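Kudanix switched power strip, three months on

I should say at the start that I'm not a person who gets excited about power strips. I bought the Kudanix from the little hardware place in Gomevdale because my old one had gone yellow and crackly, and because my sister (who worries about these things more than I do) kept looking at it every time she came over for coffee.

What sold me was the switches. Every outlet gets its own, and they're a good cheerful orange against the white, so I can find the one I want without putting my glasses on. My old strip had a single switch for the whole lot, which meant that turning off the lamp turned off the radio too, and then the radio forgot its stations and I spent my evening tuning it again!

It lives on top of the sideboard now, where I can reach it, and I think it looks rather nice against that dark stripy wood. The white is very glossy, mind you, so dust shows up more than I'd like. A dry cloth once a week takes care of it.

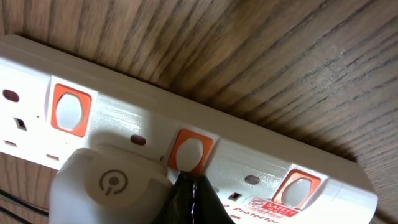 Does having a separate switch for each outlet make it harder to use?

Once you've learned which switch goes with which plug, it's quicker than pulling plugs in and out. I put a small paper label on each cord for the first couple of weeks and then took them off again.

I do have a few grumbles. The switches are stiff, and my mother-in-law needs her thumb and a bit of determination. The cord could be longer too, as I had to move the sideboard almost 14 inches to get it to the wall outlet, and that sideboard is heavy. I also looked at the Florno, which had a lovely long cord but only the one switch, so back on the shelf it went.

Still, I'd buy it again, and I've already picked up a second one for the sewing room.

Thandeka Rampersad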